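Ramo de flores artificiais Wevside, branco

Ramo de flores brancas com caule comprido verde-escuro e folhas estreitas e largas. Serve para jarra alta ou para deitar na mesa como centro. O caule mede 107 cm e pode ser cortado com alicate. Limpar com pano seco, sem produto.

Preço: 14 € por ramo. A partir de 9 ramos o envio é grátis. Temos cerca de 200 em armazém Multivo.
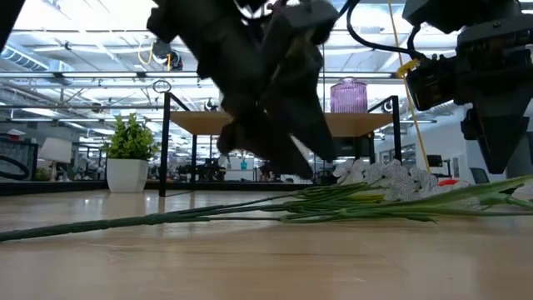

Ramo branco Wevside deitado sobre mesa de madeira clara.

Combina bem com a jarra Trindon, que se vende em separado.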